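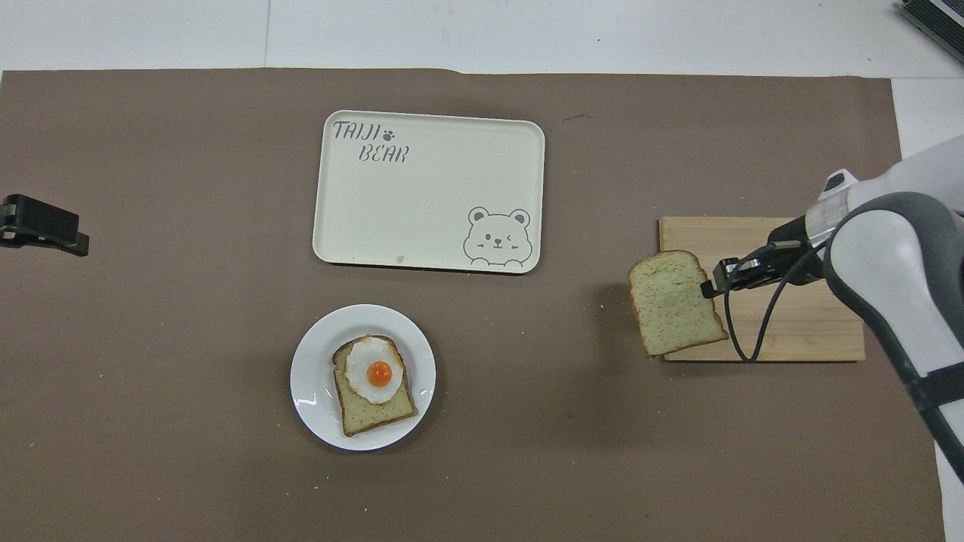
Food & Neighborhood

Open-faced or closed? Breakfast club at Forner Hall picks a side

I went over to Forner Hall a little after 8 in the morning expecting coffee and maybe a muffin, and I ended up in the middle of an argument about egg sandwiches. A good-natured one, but still! The Kekow Street breakfast club is putting its first printed menu together, and the last thing left to settle was whether the house egg toast gets a second slice of bread on top or goes out with the yolk showing.

If you haven't been, the club runs on weekday mornings through the end of March in the big room behind the library. It started last fall with 20 seats and a borrowed toaster, and it's now up to 40 seats most mornings, with people waiting by the coat hooks when the weather is bad. Breakfast is $4, same as it was on opening day, and that gets you the egg toast, fruit and as much coffee as you can reasonably drink.

The egg toast is what people come for. It's one fried egg on one slice, white a bit ruffly at the edge, yolk bright orange and sitting right in the middle, served on a plain round white plate. The bread has a brown crust and a pale crumb that leans a little green, and I got asked about that by two different people in line, so I went and found out. It comes from Fu Bakery, which puts a small amount of green tea powder in the dough. You can hardly taste it. I thought I could, and then I had a second piece with butter and decided I was making it up.

Back to the argument. The closed-sandwich people say a second slice makes it easier to eat on the bus, and they have a point, I've worn an egg yolk to work before. The open-faced people say the top slice squashes everything and you lose the crispy edge. One regular told me she eats the top slice first anyway, dry, while she waits for her coffee, and she couldn't see what the fuss was about.

The club put it to a vote, with a jar for each side next to the coffee urn, and left the jars out for most of January. The final count was 764 slips of paper, which is a lot of opinions on toast (you could vote once every visit, and I'm told some folks never missed a chance). Open-faced won, though the margin was close enough that the kitchen is keeping both. The printed menu will list the open-faced toast first, and you can ask for a lid at the counter for no extra charge. Yes, they're calling it a lid.

There are some smaller changes too. The cream-colored trays with the winking bear in the corner are staying, after a short-lived plan to swap them for plain ones. They say TAIJI BEAR on them, with a little paw print, and kids ask for them by name. I'd have been sad to see them go — the bear has his paws up on the edge of the tray like he's waiting for you to share. Bread will be cut on wooden boards at the front table now instead of back in the kitchen, so the line moves along one side of the room and you pick up your plate at the end. Brown-gray paper mats go down on the white tables before the doors open, and they get rolled up, crumbs and all, when the last plates go back.

Jekonlow Dairy is supplying butter for the rest of the season, in the salted kind only for now. If you want unsalted you'll have to bring your own, and a couple of people already do.

Doors open at 7:30 and the griddle goes off at 10. You don't need to sign up, but bring cash in small bills if you can, as the card reader was down the morning I visited and the change box was nearly all fives. The new menu should be on the tables by the first week of February. I had mine open-faced, for the record, and I went back for the lid.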